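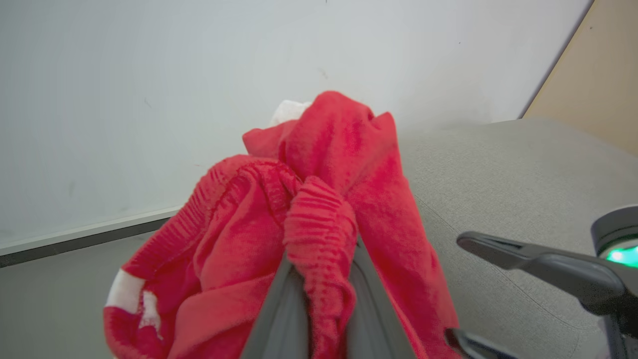
Laundry and Clothing Care > Folding and Storage

Thread: Does filing knits upright do anything at all?

gonis_basement
I've read the same advice in probably a dozen places now. Fold your knits into little packets, stand them on edge in the drawer, never stack, never hang. I gave it all of July. My drawer looked great for the first week and by the end of the month it was the same heap I started with, except I'd spent my evenings making packets. The fuzzy red one with the gathered elastic is the worst. The elastic pulls everything in, so there isn't a straight edge anywhere to fold to. Has this method worked for anybody who owns clothes with elastic in them?

MilagrosR
Works fine for me. You have to fold the elastic part in first, flat, and then bring the rest over it. If you leave it for the end it springs open.

gonis_basement
Tried that. It springs open from the inside instead.

wusine_wanda
Milagros, what kind of knit though? A thin jersey tee will stay wherever you put it. Anything soft and thick with a puckered band has its own ideas. I don't believe the people selling this method have ever folded one. Look at what they use in the pictures, it's always a plain gray T-shirt.

MilagrosR
Sweatshirts, leggings, kid stuff. Some of it has elastic. I'm not selling anything, I just have a tidy drawer.

Kaming_P
I'm going to be the annoying one and ask what the problem is. So it's a heap. It's soft, it doesn't crease in a way anyone would see, you pull it out and put it on. I quit folding knits when we moved and I have not noticed one difference in how they look.

MilagrosR
You haven't noticed or the people who live with you haven't?

Kaming_P
Both. I asked.

aroha_k
The creasing thing is only partly true. A fold that sits under weight for a whole season will leave a line even in something fuzzy. It usually comes out if you hang it in the bathroom during a shower. But I've never had one from a loose pile, only from a tight stack. So if anything the careful folding did it.

wusine_wanda
Thank you. I've been saying this.

ltr_huang
What about rolling? My mother rolled everything. I have 2 drawers for knits and a basket for whatever won't behave.

gonis_basement
Rolling was my second try. The body rolls okay, then you get to the gathered part and it turns into a lump about the size of a fist, and the roll is fat at one end and skinny at the other. They don't line up with anything.

ltr_huang
Start from the elastic end so the lump is in the middle.

gonis_basement
OK, I hadn't tried it from that end. I'll give it one go. One.

podunico_fan
Has anyone bought the Podunico drawer dividers? They claim "up to 400 folds before the panel loosens" and I would love to know who sat there and counted.

Kaming_P
How does a divider know it's been folded at?

podunico_fan
That was my question to them. No reply so far.

aroha_k
I had a set. They're springy strips that push against the front and back of the drawer. Good for socks. With thick knits the strip just leans over until it's lying on its side, and then you have a heap with a strip in it.

MilagrosR
Shoeboxes. Cut down to drawer height. Free.

wusine_wanda
Shoeboxes I'll accept.

lokyiu_h
Can I go back to the elastic, because I think everyone is mixing up separate things. How it sits in the drawer is looks. Whether the elastic wears out is money. I read on the Choi blog that storing gathered elastic folded takes years off it, and that you should always lay it flat. Is that real? I don't own a surface big enough to lay everything flat.

aroha_k
I'd want to see where they got that. What kills elastic in my house is the dryer on high. I have pants that have been balled up in a bag for ages and the waist is fine, and pants that were folded beautifully and went through hot every week, and those are shot.

MilagrosR
Agree on the dryer. Don't store it stretched over something, either. Folded is not stretched.

lokyiu_h
The same post says the right fold adds 1,000 wears.

Kaming_P
To what? I'm not going to wear anything 1,000 more times.

wusine_wanda
Numbers like that are how you know to close the tab.

gonis_basement
Update on the roll from the elastic end. It's better. The lump is in the middle and it stayed shut overnight. I also pulled the fabric out of the gathers a little with my fingers first, which may have helped more than the rolling did. Still not convinced it's worth the time compared with shoving it in.

ltr_huang
My mother will be pleased.

Kaming_P
How long did it take you?

gonis_basement
Longer than shoving it in.

MilagrosR
Try the shoebox with it. If the roll has a wall on each side it can't open.

gonis_basement
I'll need to buy shoes.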